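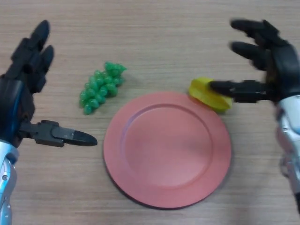
How do you get a toddler to play "restaurant" for longer than five minutes? Give them one plate each and very little food to put on it.

I know, I know, I was the person with the giant tub of play food. My sister-in-law Inês Barreto passed it on to us in March, and I was thrilled – bread rolls, fried eggs, a whole plastic chicken! My daughter tipped it out on the rug, walked through it and went off to look for her boots. Every single day. I'd pick up a pile of vegetables before dinner and she hadn't cooked a thing.

So last week I put the tub up on the closet shelf and kept out just a few pieces. Green grapes, something yellow, and a pink plate. I set them on the table after her nap and went to fold towels, and oh my goodness, the restaurant was open! I was served grapes. Then I was served grapes again, because I had apparently not finished them properly. The yellow thing has been lemon, cheese and birthday cake, depending on who's ordering, and she gets very stern if you call it by yesterday's name.

I love the flat plate for this, too. We used to have little bowls with the set and everything just got dumped in and forgotten. On a plate she stops and fusses over where it all goes – a bit to the left, no, back again – and then she carries it to you with both hands and her tongue sticking out.

My friend Ji-hoon Yeom swaps his kids' pieces every Sunday night, and I'm going to try that next. I'm thinking the grapes stay (I wouldn't dare take the grapes) and a fried egg comes down from the closet. She also asked me for a menu this morning, so I need to dig out the good markers and find out how you draw soup.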